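Revised Jul 25, 2024. Replaces the earlier sheet on wrapping small breakables.

# Wrapping a small upright item in soft white wrap

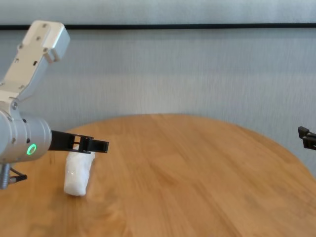
## What you need

- A clear table. A round wooden one is fine, provided it doesn't rock.
- White tissue, thin cloth or soft plastic wrap, cut to three times the height of the item.
- Low-tack tape.
- A pencil and a label.

## Method

1. Wipe the table and let it dry.
2. Lay the wrap flat and set the item on its side, one hand's width in from the near edge.
3. Fold the near edge over the item and roll away from you. Keep the roll snug at the base and slacker towards the top.
4. Tuck the lower end under in two folds. The base should be rounded, with no hard corner.
5. Gather the upper end loosely. Do not twist it; twisted tissue tears at the neck.
6. Stand the bundle upright and let go. If it leans, lay it down and redo the lower fold.
7. Fix the outer edge with one strip of tape, 16 mm wide or less.
8. Write the item number on the label and stick it across the tape.

## Notes

Creases in the outer layer do no harm. Press out only those that lift the tape.

Items over 123 mm tall need a second sheet, started on the opposite side from the first.

Glazed pieces go in tissue or cloth. Plastic can mark the glaze in storage, as Verena Gasser found with the Cardoso bowls last September.

Pack bundles upright, label outwards, one layer to a box.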